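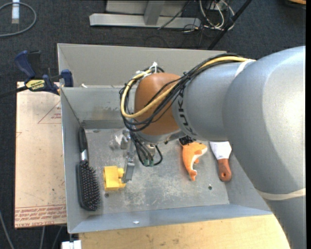 ## 5. Setting up and loading the metal bin

This section covers the placing, loading and cleaning of the grey metal bin supplied with the Dikby sorting bench. It applies to bins with sloping sides and a bare metal floor. For the lined bin, see section 7.

### 5.1 Placing the bin

1. Clear the bench top and wipe it with a dry cloth.
2. Lower the bin on to the bench with the tall rear panel at the back.
3. Push the bin back until it meets both stops.
4. Tighten the two Boro clamps by hand. Do not use a spanner.
5. Press down on each corner in turn. If the bin rocks, loosen the clamps and repeat from step 3.

> **Caution:** The upper edges of the bin are bare metal. Wear gloves when lifting it. An empty bin can be carried by one person; a loaded bin must not be carried at all.

### 5.2 Loading

1. Check that the floor is clear of loose paper, tape and packaging. Check the rear ledge as well - small scraps settle there and are easily missed.
2. Place hard items, such as plastic blocks and brushes, flat on the floor of the bin.
3. Place clear or crumpled items last. Do not tuck them under heavier items.
4. Leave a gap between items and the foot of each wall. Items resting on a slope will slide towards the middle when the bin is knocked.
5. Stop loading when any item stands higher than the front wall.

**Note:** Clear film and bags are hard to see against bare metal. Enter them on the load sheet as they go in.

**Note:** Do not load liquids, glass or anything with an exposed blade.

### 5.3 Cleaning

Clean the bin at the end of each working day, and whenever the type of load is changed.

1. Remove all items and set them aside in the order shown on the load sheet.
2. Brush the floor from the back towards the front.
3. Wipe the walls with a damp cloth, working downwards. Smudges on the inner rear wall may need a second pass with Grurker cleaner, diluted as stated on the bottle.
4. Dry the strip where the rear wall meets the floor.
5. Leave the bin empty until the metal is dry to the touch.

> **Caution:** Do not use wire wool or scouring powder.

### 5.4 Wear

Scratches, scuffs and pale patches on the floor are normal and do not affect use. Replace the bin if a wall is bent, if an edge has split, or if a scratch catches a fingernail along its full length. The replacement bin is Rezende part 93. Clamps are ordered separately.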